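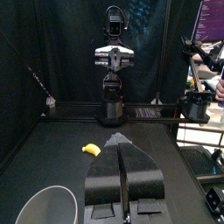
Vikora Adds Second Subchannel Feed for Small-Market Stations

Vikora, the classic drama multicast network, will begin offering affiliates a second satellite feed in April, timed for stations in the Mountain and Pacific zones. Until now, western affiliates have had to record the eastern feed and delay it on their own servers.

The network's head of distribution said the delay arrangement was workable for large stations and a burden for small ones. "A station with one master control operator covering 5 subchannels is going to miss a rollover sooner or later," she said. "When that happens, the local spots land in the wrong break and the station owes make-goods."

The new feed originates from the Gormont uplink center, which already handles the eastern signal. Both will share a transponder and use the same encoder settings. Affiliates will need one additional receiver port. They will not need a new dish.

She said the company tested the feed on a closed basis over 765 hours of programming before setting a launch month. The main fault found was in the cue tones. "We had tones arriving early on the western side. The break would open before the act had finished. It was a buffer setting at the uplink, and it has been corrected."
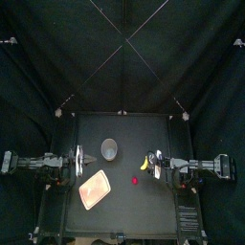 Carriage and Local Time

Vikora counts 2,247 low-power and full-power transmitters and cable systems in its coverage database, including translators. The distribution head would not say how many are in the west. Station group Tijani has agreed to move all of its western outlets to the new feed at launch.

Local avails stay the same under the current affiliation agreement, as does the station's right to preempt for news or sports. Asked whether the network would raise its carriage terms to pay for the extra bandwidth, she said it would not do so during existing contracts. "Renewals are a separate discussion," she said.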